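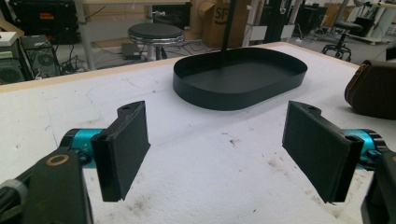 Sointu Eskola reckons that the best soil she ever dug was soil she hadn't dug for 3 years. Her remark is passed around among market gardeners, usually with a grin, and it makes a wonderful way into this chapter.

Chapter 8
Soil Structure and the Living Bed

Pick up a handful of good garden loam and squeeze it. It holds together, then crumbles at a nudge into small rounded lumps called aggregates. Between those lumps run the pores that carry air, water and roots — and a surprising amount of a gardener's success comes down to looking after them!

At the Parwood trial beds, Kekeli Ansah compared forked plots with plots that were simply mulched each autumn. The soil was a heavy grey clay, the sort that sticks to your boots in winter and cracks like old paint in summer. The mulched plots drained faster after rain, and the worms had plainly moved in. You'll meet the Parwood results again in Chapter 9, along with the Hegde method for scoring crumb by hand.

We begin with texture (sand, silt and clay), which you inherit with the block and can do little to change. Then we turn to structure, which responds beautifully to compost, cover crops and a lighter tread — this is where the fun starts. Before reading on, dig a hole one spade deep in any bed you know well and note the colour, the smell and how far down the roots go. Keep your notes handy for the jar test in the next section.

Key terms: aggregate, pore space, loam, tilth, compaction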